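Ranirell Woodland Wallcovering, Blush

Product overview

Ranirell Woodland is a printed wallcovering for residential and light commercial interiors. The design shows stylized trees on a pink-toned ground and is supplied in rolls for application to smooth, primed walls. It is produced by Clevow and distributed in North America by Ivanyshyn Interiors.

The pattern was drawn by Shufen Song for the Hakavell collection and has remained in the catalog without alteration. A matching plain paper in the same ground color is available for ceilings, closets, and alcoves.

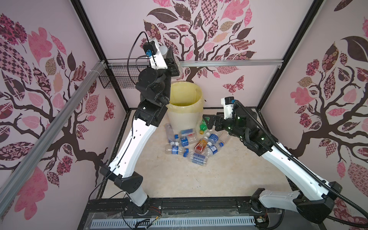

Tree-print wallpaper in pink tones on three walls of a small enclosure.

Preparation and hanging

Walls must be clean, sound, and fully dry before work begins. New drywall should be sealed with a wallcovering primer and left overnight. Apply paste to the wall, hang the first length to a plumb line, and match each following length at eye level. Smooth from the center outward with a soft brush. Trim at the ceiling and baseboard with a sharp blade.

Rolls from different batches may vary slightly in shade. Customers are asked to check the batch number on every label before cutting. Claims for shade variation cannot be accepted once more than 3 lengths have been hung.

Care

Marks may be removed with a damp sponge and mild soap. Solvents and abrasive pads must not be used.

Ordering

Samples are limited to 4 per household. Unopened rolls may be returned within 6 weeks of delivery with the original receipt. Trade accounts are administered by Khrystyna-Mariia Tymoshchuk, Customer Services. The next price list takes effect in February.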